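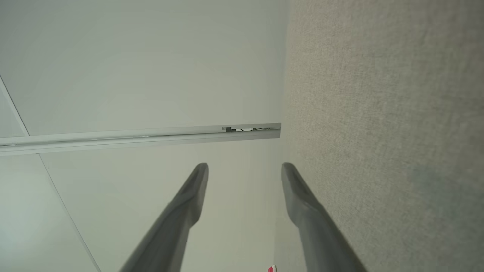

Pale panel, Stetton workroom

About Urnico

Most clothing companies will tell you their shirts last. We've bought a lot of those shirts, and we stopped believing the tags a long time ago. Urnico is a small testing shop in Stetton. Stores and uniform buyers send us garments, we wash and wear them, and we write down what went wrong.

Suleiman Abubakar started the company after a bad order of team shirts. The supplier blamed the detergent. The detergent maker blamed the supplier. He has been suspicious of both ever since, and that's still more or less how we work.

What we do

We wash every garment 20 times before we say anything about it. To date we have put 1,736 garments through the full program, and 172 of them did everything the seller said they would. Make of that what you like - we don't think it proves the whole trade is crooked, but it doesn't flatter it either.

We don't hand out seals or stars. A seal mostly tells you that somebody paid for a seal. You get a written report, with the dull parts left in.

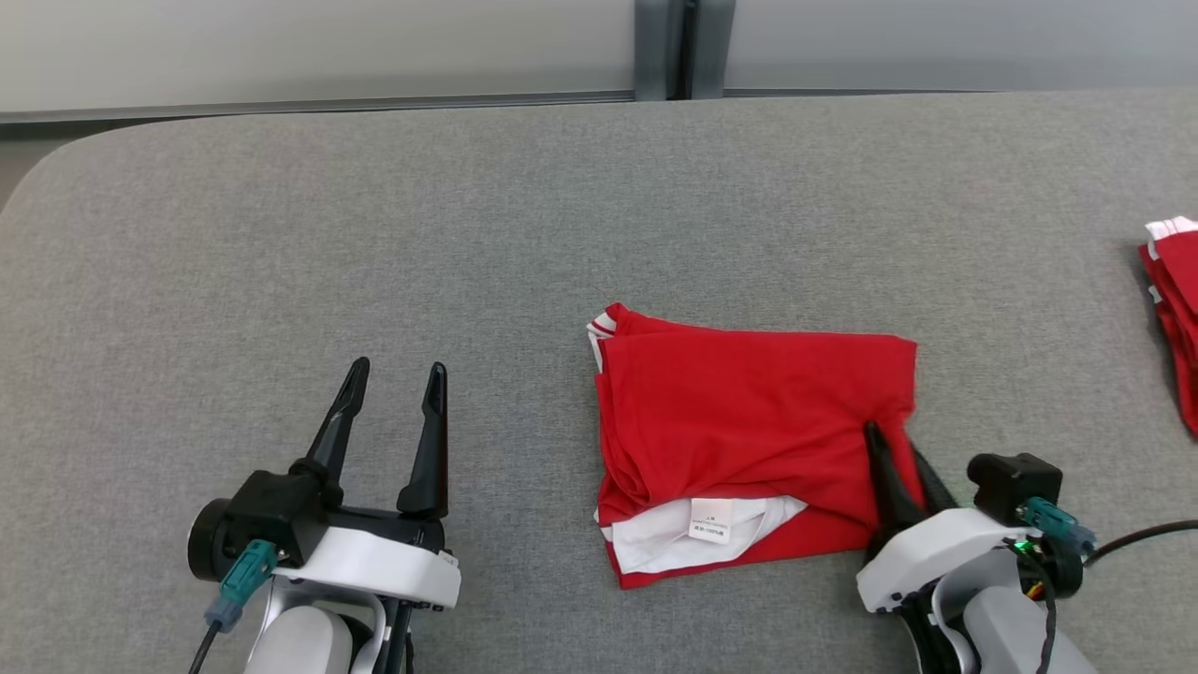 Who pays us

A fair question, and you should ask it of any testing company. Our clients pay a flat fee up front, whatever we find. Brunasport and Aliyu both buy from us on those terms, and both have had reports they didn't enjoy. We take no ads and no free clothes.

Who we are

Suleiman runs the testing. Kenneth Cowie writes the reports and argues with him about wording. Kenneth doubts that 20 washes is enough, and he may be right. We plan to look at the number again in December.

Questions about a report should go to Kenneth, in writing.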